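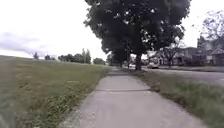
Pavement, verge, road: the proving ground, as found at the end of the workshop drive.

The first thing the Besau did under its own steam was drive into a bin. It was our bin, in our own workshop, and it had been standing in the same spot for as long as we had paid rent on the place. We wrote this up as a successful collision test and went to put the kettle on.

The idea was simple enough when we had it. A small wheeled robot, built from whatever was on the shelves, that could follow a pavement without wandering on to the grass or into the road. No arms, no face, no opinions. We gave ourselves 300 pounds and a deadline of July. The deadline held up better than the money.

Most of the budget went on motors. The first pair came out of a dead mobility scooter and had the strength to pull a shed over, along with the manners you would expect. The second pair came new from Prindetar, in a box with instructions for something else. They run off a battery that weighs more than the rest of the machine, so it sits low and grips well and is horrible to carry up steps.

Then there is the matter of joints. On a screen, a pavement is a grey ribbon. Out of doors it is a row of slabs laid by people who went home at different times, and one slab may sit a shade higher than its neighbour.

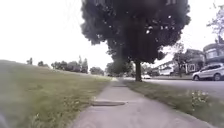
How big a step can it climb?
It manages 22 millimetres at walking pace on the larger wheels, and a good deal less if it meets the edge at an angle.

The larger wheels were the third set. The first were too hard, and shook the camera bracket until its screws backed out one by one. The second were soft and lovely and came off. The Vieira wheels we have now were meant for a golf trolley, and we bored out the hubs on the big lathe while the person who had booked it stood behind us, breathing.

Steering took longer. The software, which we call Kekent because the folder had to be called something, looks for the line where concrete stops and grass begins. A nice crisp kerb would suit it well. Grass has other ideas, and creeps over the edge in tufts, and Kekent's early habit was to treat every tuft as a bend in the path. The thing went along like somebody leaving a wedding. We fed it 500 pictures of ragged edges, then another 800 when the first lot made it timid, and it now steers a fairly straight course with the odd twitch.

Shade is still a bother. Under a big tree the concrete darkens and the robot slows to a crawl, thinking it over.
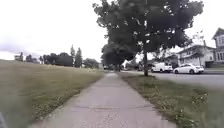 Back Lane Shared Workshop – Robotics Bench

Next on the list is a proper lid. The electronics live in a sandwich box at present, and the sandwich box has a hole in it for the cables, and it rains a lot here. There is also talk of a second robot to follow the first. The bin has been moved.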